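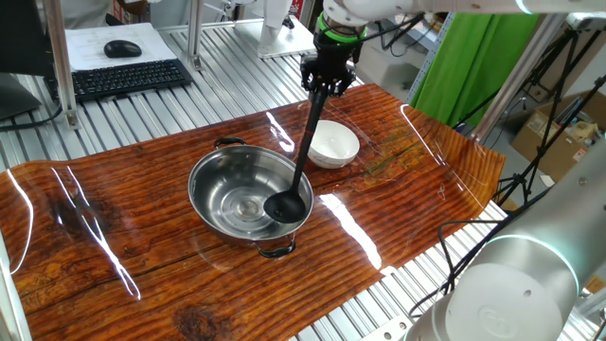 演讲备注:一口锅、一只碗、一把勺

(开场,先别翻页,等后排坐下来)

大家好!我今天要讲的东西特别小,小到我报题目的时候自己都有点心虚:怎么把汤从锅里舀到碗里。就这一个动作。我在 Pormont 的小厨房课上讲过一次,原来准备讲十分钟,结果大家问个没完,后来干脆单独拿出来讲了。

先问一句,在座的谁家里盛汤从来不滴的?请举手。(停一下,等笑声)好,我也不举。

先说锅。我喜欢用浅一点的圆锅来讲,不锈钢的,里面亮亮的,勺子走到哪儿看得清清楚楚。深锅当然也能用,可是深锅里你看不见勺底,全凭手感,初学的人容易刮锅底,刮出那种让人牙酸的声音(这里可以学一下,上次效果很好)。锅耳朝哪边也要讲:我习惯让两只耳朵一前一后,左右两边空出来,勺子从右边进、右边出,不会磕到。左撇子的朋友反过来就行。

再说勺。长柄的,握在柄的上段。很多人握得太低,手离热气太近,心里一慌就快,一快就洒。握高一点,勺头斜着下去,贴着锅壁的内侧往下滑,滑到底再放平。大家跟我一起比划一下,空手就可以,不用不好意思!

(翻页)
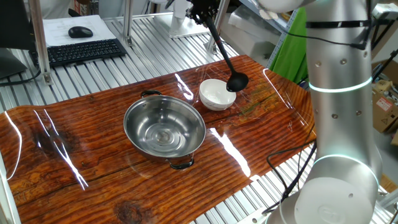

阅读时间:4 分钟

讲到碗了。碗放哪里,我觉得比怎么握勺还要紧。我见过太多人把碗端在左手里,右手舀,两只手都悬着,汤在半空里走一大段路。我的做法是碗放在桌上,紧挨着锅,在锅的右后方。勺子一出锅沿就到碗上面了,路短,滴也滴在碗里。

碗小的话,勺头从碗沿上方慢慢过去,先停一停再倒。这个"停"我要多讲两句。我在 Keltholm 那次讲座上让每个人拿清水试,目标是一碗 200 毫升,每人 5 次,前面几次几乎都急着倒,桌上全是水。后来我喊口令:出锅,停,过来,停,倒。桌子一下子干净多了。这次我们也照这个口令练,一共 4 轮,一轮一轮来,别赶。

(提醒自己:讲到这里喝口水,上次嗓子哑了)

桌面也顺便说一下。亮面的木纹桌面好看是好看,灯一照全是白光,滴了一滴汤你根本看不出来,袖子一蹭才知道。我每次盛完都侧着头看一眼,从旁边看,水滴就藏不住了。擦的时候顺着木纹擦,我用的是 Fragkou 的旧棉布,洗了好多遍,软得很,我一直舍不得换。

白色的小碗也是我特意推荐的。白的好看出汤色,碗沿稍微厚一点,嘴碰上去舒服,手指捏着也不那么烫。有人问我能不能用大碗,可以啊,不过大碗容易让人贪心,一勺装得满满的,走到一半就晃出来了。一勺装七八成,多舀一次,真的不麻烦。 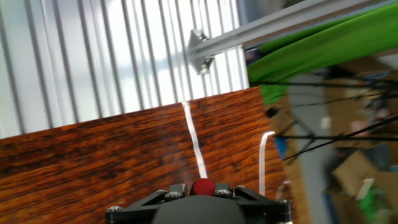 擦完桌子,还有收尾。勺子别靠在锅里不管,柄一滑整个掉进去,捞起来又是一手汤。我会拿个小碟子垫着勺头,柄朝自己。锅先挪走,碗再端走,最后才收勺,这个顺序我试过好几种,还是这样最顺手。

有朋友在 Clidex 的群里问,家里有小孩想学怎么办。我的建议是从空锅空碗开始,什么都不装,光走动作。孩子觉得好玩,大人也不紧张。走顺了再加凉水,热汤放到很后面,大人在旁边看着。

(还有时间的话,请一位观众上来试,口令由全场一起喊。没有时间就直接跳到提问)

提问里多半会有人问勺子用什么材质的,我的回答是:手里那把拿着顺就行,先别买新的。如果有人问面条怎么盛,就说那要另外讲一次,面条我自己也还在练呢!

练习用的锅碗放在门口的长桌上,散场以后大家可以过去拿起来试试,用完请放回原处。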